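Can I join a protest march if I'm only here on a student visa?

Posted by Skisus, 29/11/2025

Hi all! There's a march in Plindstead in February calling for a ceasefire and I'd love to go, my first ever. Would it affect my visa?

Svitlana Mykhailiuk
Lovely to see new people getting involved! Peaceful marching is lawful for visitors and students too. Last time we had 458 people and a brilliant samba band! Stay on the agreed route, and ask your university's visa adviser if you're still worried.

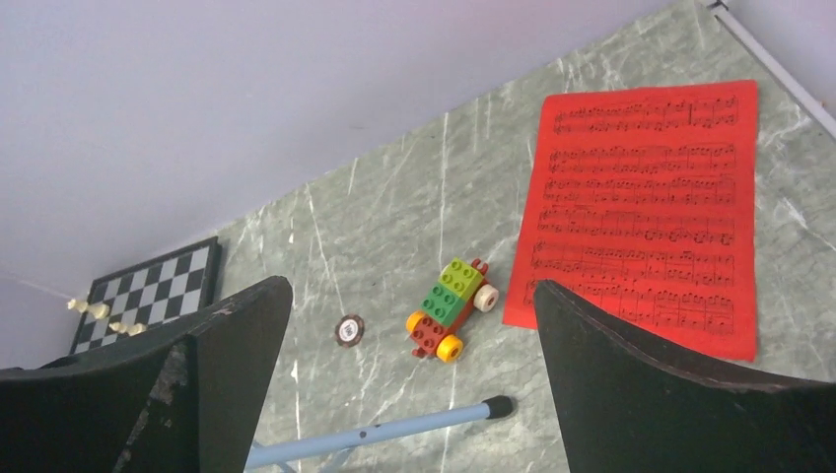 Plindstead Peace and Justice Group: Members' Help Desk

Utier
went to 2 of these, no bother at all. bring a flask!!

Onyshchenko
Agree with Svitlana. Do read the stewards' leaflet first, it's really good on placards.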